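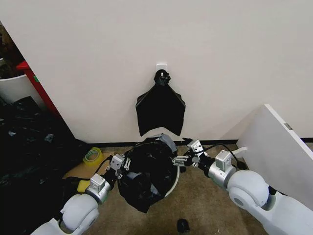 Photo: Birthe Riis

From: Rekha Namboodiri
To: Lenden owners list
Subject: Re: Letting the upstairs flat, deposit and changeover

Thanks for the replies so far. I'll answer the points on the deposit first and then the linen, as those were what most people wrote about.

Birthe Riis wrote:
> We have let our place through Plonel for two summers and they now
> want us to take a damage deposit of 800 from every guest. Is anyone
> else doing this? I worry it will put families off. Also, who does
> your changeovers when you are not there?

We asked for 800 in our first season and had a lot of enquiries that went no further. We dropped it to 100 for stays under a week and kept the higher figure for the longer winter lets. In all that time we have kept money back once, for a cracked hob, and the guest had already told us about it.

Plonel will let you set your own amount, but you have to ask in writing. The form on their site only offers the standard one. Ask before January, when they print the rates for the year.

For changeovers we use Andine. They charge 20 extra if the guests leave after 11 in the morning, and we pass that on. It is in the booking terms, under the bit about keys. They bring their own linen if you want it — we don't, as our beds are an odd size and their fitted sheets come off in the night.

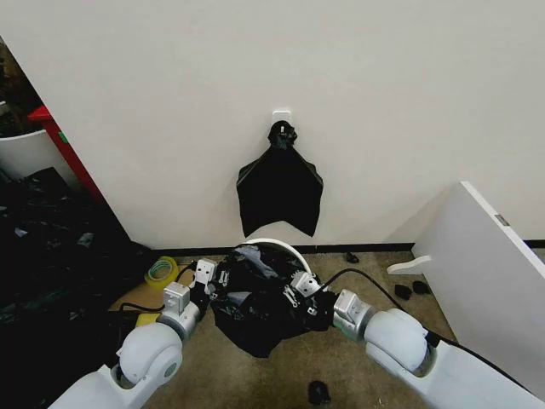 Hailu wrote to me off the list that the late charge causes more arguments than it is worth, and that a fixed cleaning fee in the rent would save the bother. That may be right for a studio. With 2 bedrooms and a sofa bed the work varies too much, so I would sooner keep it separate.

Birthe, if you want a copy of our terms, send me your address and I'll post them. The parking paragraph is out of date — the spaces behind the bakery are permit only now.

Rekha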